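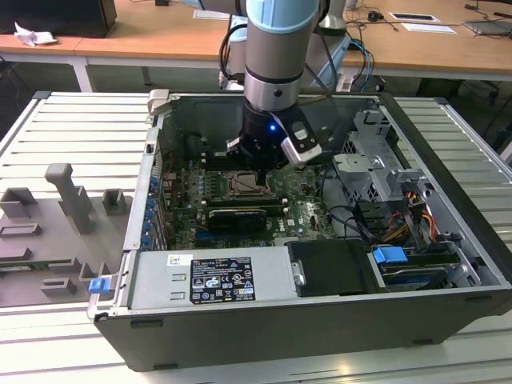 Desktop tower strip-down, Prelside workshop

Interior views of a black Dell tower, side panel off, laid flat on the slotted aluminium bench. The case is one of 40 due for parts grading in December. Notes by Jeanie Jardine.

Board and slots. Green motherboard, memory slots with white end latches, compact graphics card fitted. Add-in cards are held along the rear by blue plastic clips. Allow 5 minutes per case for checking clips and latches.

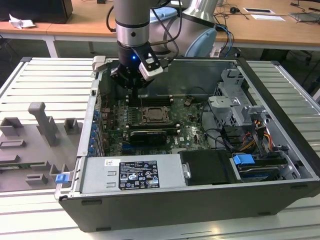 Power supply. Long silver unit along one side of the case. Copy the rating label to the parts sheet before removal. Drives come out next, by the blue handle, and go to Ruairi Strachan for wiping.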